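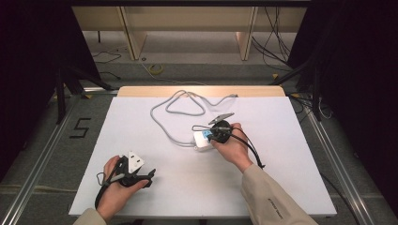

Home | Research | Software | Vacancies | Contact

Print this page | E-mail this page

Software Engineer, Perception and Planning (cable handling)
Comier, Driremwood site

Comier develops control software for two-armed handling of cables, plugs and connectors. We have an opening in the perception group, which maintains the Nowakowski tracking library and the planner built on it.

The work

The post holder will write and maintain code that estimates the shape of a loose cable from head-height video, including where it doubles back on itself or passes behind a hand. The estimate feeds a planner that selects grasp points on the cable and on the plug body. The current test set holds 1572 recordings. Dark plugs with dark cables account for most of the tracking failures, and these will be the first task.

Other duties:
- keeping the replay and labelling tools in working order
- reviewing changes to the planner interface
- writing regression tests for each release of Drivard, our in-house task scheduler

Requirements

Good C++ and Python. Experience with pose estimation or the tracking of flexible objects. Working knowledge of camera calibration. Experience with motion planning for two arms is useful but not required. A degree is not required if comparable work can be shown.

Terms

Fixed term of 18 months, full time, 30 days of leave. The post is based at Driremwood; two days a week may be worked from home after the first month.

Applications

Send a CV and one code sample to Magdolna Nyitrai, quoting reference 52. Closing date: Sun 27 May. Applicants who applied for the April post need not send their CV again.

© Comier | Contact | Back to top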